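Ketdale live stream pass: the awards weekend, reviewed

I paid $69 for the Ketdale pass so I could watch the Ziswood Music Awards from home, plus the pre-show and the backstage feed. The broadcast was free on regular TV with ads, so the question for most people is whether the extras are worth the money. I used it on a laptop, a phone and an older television over the one weekend.

Signing up took a few minutes. You need an email address and a card, and you have to pick a home region, which can't be changed later without writing to support. I picked the wrong one the first time. Support answered the next morning and fixed it.

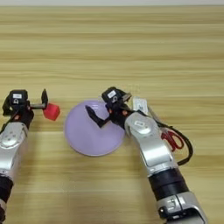

Streaming & TV

The pre-show opened at 4 pm on Sunday. It was mostly arrivals, with two hosts who talked over each other for the first half hour and then settled down. Picture quality was good on the laptop and fair on the television, where the colours looked washed out until I turned off the app's enhanced mode. Sound was in sync the whole way through.

The main show is the same one everybody else got, without the ads. In place of the ads you see a wide shot of the theatre while crews change the stage. I liked this more than I expected. You get to see the sets being rolled on, and during one break you could hear the band for Larkmont running through the first few bars of their song with the house lights up.

The backstage feed is the part they advertise hardest. It has three cameras, one in the corridor, one in the press room and one at the side of the stage. The corridor camera is dull. The press room is better, especially after the Best New Artist award, when Issahaku came in with the trophy and took questions until the publicist ended it. None of that made the regular broadcast.

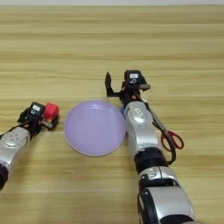 4 min read

Switching between cameras is slow. Each change brings up a loading circle for several seconds, and if you switch during a performance you will miss part of it. On the phone the app dropped me back to the main feed twice. The laptop was steadier, and I'd use that if you have the choice.

There's a live chat beside the video. It moves too fast to read and most of it is fans of one act having a go at fans of another. You can hide it, but it comes back every time you change cameras. A setting to keep it off would be an easy fix.

Replays went up on Monday morning. The full show is there, along with the separate performances, but the backstage feed has been cut down to short clips.

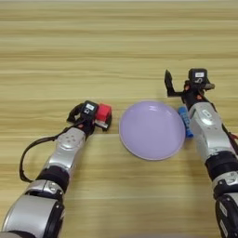
I went looking for the rest of the press room interviews and couldn't find them, and the help page says only that replay content may vary. If backstage is your reason for buying, plan on watching it live.

The pass renews for next year's show unless you cancel. The notice is in the terms and in the confirmation email, in small print both times. Cancelling is done under Account, then Plans, and it went through without any trouble.

Would I pay again? At $69, probably only if an act I cared about was up for something. For a house full of people watching together it's fair value, and the lack of ads makes for a nicer evening. Someone who only wants the performances can wait for the clips the next day.

Rating: 3 out of 5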